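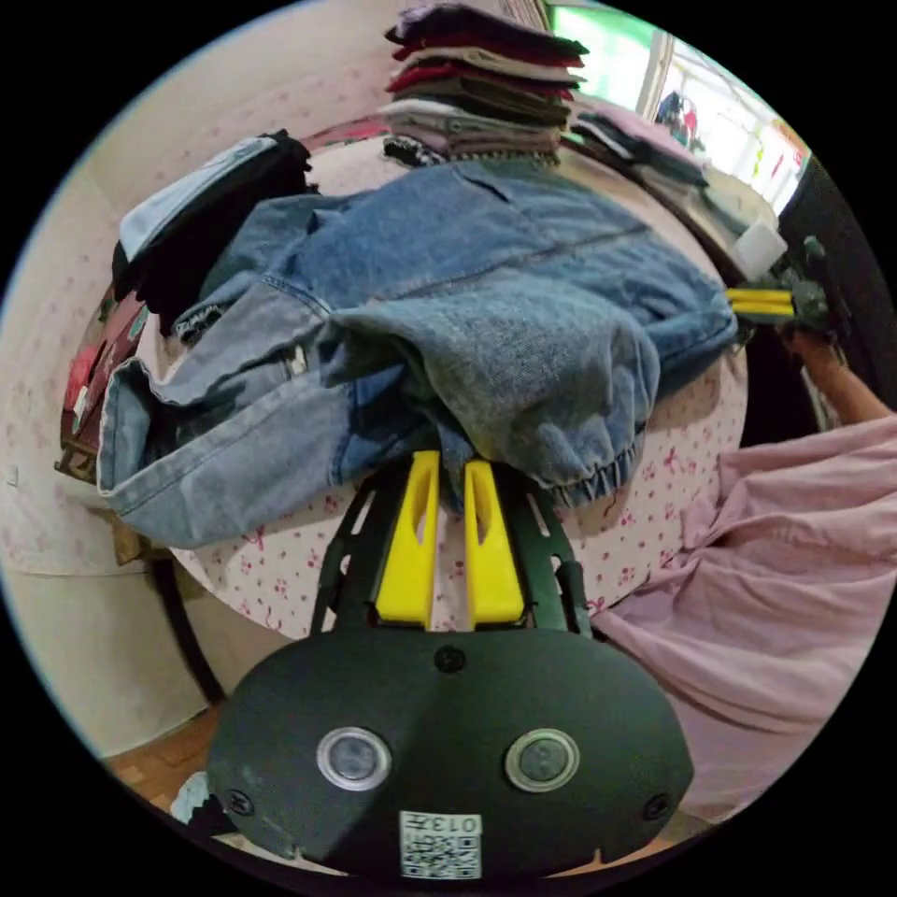 Confidence course firm to extend workplace scheme in Renden

A coaching company that promises to cure people of the fear of asking for things is to run its course at more workplaces in Renden from September, although it has yet to publish much evidence that the training lasts.

Clalluvance, which is based in Tunthorpe, says 1,026 people have taken its "Ask First" programme so far. Those taking part are set a daily task, such as requesting a discount in a shop or inviting a manager to lunch, and write down what they expected to happen alongside what did.

According to the company, 392 of them went on to ask for a pay rise. It does not say how many got one. Nor does it say how many would have asked anyway, and people who sign up for a course on asking may well have had a question in mind already.

The course costs £200 a head and takes up two evenings, with the daily tasks done at home in between. Employers in Renden will be offered a lower price for groups, but the company would not say what it was.

Eugeniusz Kwiatkowski, who founded the business, said he was not troubled by the gaps in the figures.

"People come in thinking the answer will be no and that the no will hurt," he said. "They do it a few times and it doesn't hurt. I don't need a graph for that."

Asked whether anyone had come off worse for speaking up, he said he could not recall a case. The feedback form, a copy of which is on the company's website, is handed out at the end of the second evening – rather early to learn whether a boss has taken offence – and has no question on the subject.

Among the first Renden employers to book is Jakubowski, the bakery chain, which will put its shop supervisors through the course. A spokeswoman said staff had been "keen to give it a go" and that attendance would be voluntary. She declined to say whether the firm had set anything aside for the pay requests that might follow.

Clalluvance said it hoped to carry out a follow-up survey of past students but had not fixed a date.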